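**Subject:** Re: [gripper-trials] Parallel jaw or suction for mixed household objects?
**Date:** 12/08/2020

Vunia wrote:

> We have been asked to choose one gripper for the tidying tasks and I'd like to hear from people who have run both kinds. Our test set is mostly boxes and tins at the moment, and the suction cup does well on those. Parry says I should stick with it. Before I put the order in, has anyone tried fabric surfaces, or long thin objects? Also, do you trust simulated grasps enough to decide on, or should I wait until we have the arm bolted down? We won't have the bench until December.
>
> Vunia

Hello Vunia,

We went through this at Bimurby over the summer, so I can give you what we found. Short answer: for your boxes and tins keep the suction cup, but if sofas and beds are going to be in the task list then get the parallel jaw.

All of ours was done in simulation. We ran 300 attempts per gripper for each object, with the object dropped in a fresh pose every time. The arm, its mounting height and the planner were the same for both grippers. I only changed the tool and the approach offset. A full run of 1,000 mixed attempts takes most of a night on our machine, and I would rather you did one of those than a lot of short ones, as the short runs gave me different winners on different days.

The sofa set is the one I'd point you to. It has a toy tank and a plain grey rod on the seat cushions, with the arm on a wooden stand to the side. The tank is the awkward one. The gun barrel is long and thin and the planner likes to close on it, which scores as a grasp but then the whole thing swings round. I ended up masking the barrel out of the grasp candidates and making it go for the hull.

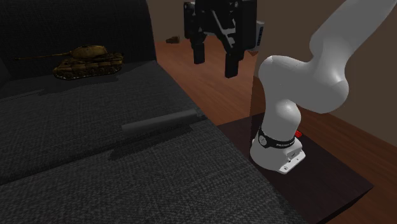
With suction there was very little flat area on the tank to seal against, and the contact model was generous even so. I would not believe any suction figure on that object until it has been repeated on hardware. The parallel jaw got 189 out of 300 on the tank with the barrel masked. Most of the failures were the fingers meeting the cushion before they had got low enough to close.

That brings me to the fabric. Our cushions are rigid in the simulator. They have a cloth texture and a crease where two of them meet, but they don't give when you press on them. A real cushion would let the fingertips sink in a bit, so the jaw results may be on the low side. On the other hand a real object would also tip and shift when the cushion moved, and we have nothing in there for that. I don't know which effect is bigger.

The rod was easier than I expected. Lying at an angle across the seat it needs the wrist turned to match, and once the yaw search was set finely enough the jaw picked it up nearly every time. If you leave the yaw steps at the default you will get poor results and think it is the gripper. Suction on the rod depended entirely on the cup size. The big cup was hopeless on the curve and the small one was fine until the lift sped up.

A few settings, in case you want to repeat it:

- finger opening before approach: fully open
- approach: straight down, slow for the last 40 mm
- lift: vertical, then hold for two seconds before scoring
- camera: fixed, looking across the seat towards the arm

On your last question, I'd use the simulated runs to rule things out and leave the final choice until you have the bench. If you must order before December, ask whether the supplier will take one back. Barham did that for their second gripper and it saved them a lot of arguing.

I can send the scene file and the masking script if they are any use. The script is untidy and has our paths in it, so you'll need to change those near the top. Let me know which version of the simulator you're on first, as the older one won't read the sofa mesh.

Regards,
Bimurby test bench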